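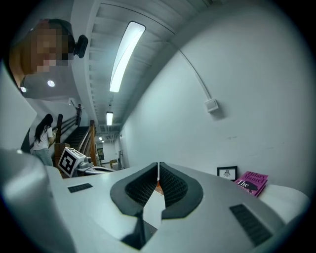 Fig. 1. Black padded fingers on a white housing.

Support > Kanen Reader > User guide > Section 4: Setting up your manga library

Updated February
By Gwion Griffiths

4. Setting up your manga library

This section covers adding manga to Kanen, setting the reading direction, putting volumes in order and keeping your place on more than one device. It assumes that Kanen is installed and that you have signed in. If you only read single-page web comics, go straight to 4.5.

4.1 Before you start

Kanen opens PDF, EPUB, CBZ and Goka files. Goka files are the ones you get from the Goka shop and they already carry the title, author, volume number and reading direction. The other types may or may not, depending on who made them.

Check that you have enough room on the device. A volume scanned at full size can take up as much space as a short film. The test library used for this guide has 3470 chapters in it and is kept on an external drive for that reason.

Note: Kanen does not copy your files unless you ask it to. By default it reads them from wherever they are. If you move or rename the folder later, the covers will still show on the shelf but the volumes will not open. See 4.6.

4.2 Adding a series

1. Open Kanen and choose Library, then Add Series.
2. Select the folder that holds the series. Choose the folder itself and leave the files inside it alone.
3. Type the title as you would like it to appear on the shelf. Kanen suggests the folder name.
4. Choose a title language. You can store the Japanese title and an English one together, and a search will find either.
5. Under Format, choose Collected Volumes or Loose Chapters. If the folder has both, choose Mixed.
6. Press Scan and wait for the bar to finish.
7. Look through the covers on the preview page. If one is wrong, press and hold it and pick another page from the same volume.
8. Press Save.

A long series can take several minutes to scan. You can read other titles in the meantime, but do not start a second scan until the first is done.

Caution: Do not add the same folder under two titles. Both entries will share one set of bookmarks, and deleting one entry deletes the bookmarks for the other.

4.3 Reading direction

Most manga is read from right to left. Some older English editions were flipped for Western readers, and those run from left to right. Korean and Chinese series vary, so open a page or two before you decide.

1. Open the series page and choose Settings.
2. Under Direction, choose Right to Left, Left to Right or Vertical.
3. Open any volume and turn a few pages. Follow one conversation across a page. If the replies come before the questions, the direction is wrong.
4. If only some volumes are flipped, go back to the series page, select those volumes and choose Override Direction.

The override stays with the volume. It shows as a small arrow on the cover - this is normal and does not print on the page.

Double-page spreads

Kanen shows two pages side by side when the device is turned on its side. If a spread is split, with the left half of a drawing on one screen and the right half on the next, the volume probably has an extra page at the front, such as a loose cover or a scan of the jacket flap.

1. Open the volume and turn to the split spread.
2. Tap the middle of the page to bring up the menu.
3. Choose Shift by One.
4. Check a second spread further on in the volume.

If the first spread is now right and the second is wrong, there is a missing or doubled page somewhere between them. Use Page List to find it. A doubled page can be hidden with Skip Page. A missing page cannot be replaced from inside Kanen.

4.4 Putting volumes in order

Kanen sorts by the first number it finds in the file name. This works for most series and fails for a few kinds:

- series that restarted their numbering after a change of publisher
- side stories numbered with a half, such as 5.5
- omnibus editions, where one book holds several of the original volumes
- artbooks and fan books with no number at all

To sort by hand:

1. Open the series page and choose Edit Order.
2. Drag each volume to its place, or tap the number and type a new one. Halves are allowed.
3. For an omnibus, tap the number and choose Range, then enter the first and last volume it covers.
4. Put anything without a number in the Extras row.
5. Press Done.

Shelves with over 22 volumes are broken into rows. To see them all in one list, choose View, then Compact.

Note: Editing the order does not rename your files. To rename them as well, tick Apply to File Names before you press Done. This cannot be undone.

4.5 Keeping your place with Lakora

Lakora is the free sync service that comes with Kanen. It stores your last page, your bookmarks and your notes on each volume. It does not store the volumes.

1. Choose Settings, then Lakora, then Turn On.
2. Enter the code shown on your first device.
3. Give the new device a name you will recognise.
4. Choose which series to sync, or leave it at All.
5. Repeat on each device, up to a limit of 5.

Both devices must hold the same edition of a series. If your tablet has the Goka edition and your computer has a scan of your own paper copy, the page numbers will be a little out. In that case turn on Match by Chapter, found on the same screen. Your place will then be kept to the start of the chapter.

Syncing runs when you close a volume. If you shut the whole program while a page is open, your place may not be sent - close the volume first.

4.6 If something is wrong

Covers are blank: open the series page and choose Rebuild Covers. Files made with older versions of the Probert scanning tool have no cover page marked, and you will have to pick one by hand.

"Volume not found": the folder has moved. Choose Settings, then Locate Folder, and point Kanen to the new place. Do not remove the series and add it again, as this clears your notes.

Text is too faint to read: open the volume, tap the middle of the page and raise Contrast one step at a time. Screentone shading may turn to stripes at the highest settings.

Pages turn the wrong way with a keyboard: the arrow keys follow the reading direction. To fix them in place, choose Settings, Keys, Always Forward on Right Arrow.

Next: Section 5, Notes, lists and character pages

Contact support | © Kanen | Back to top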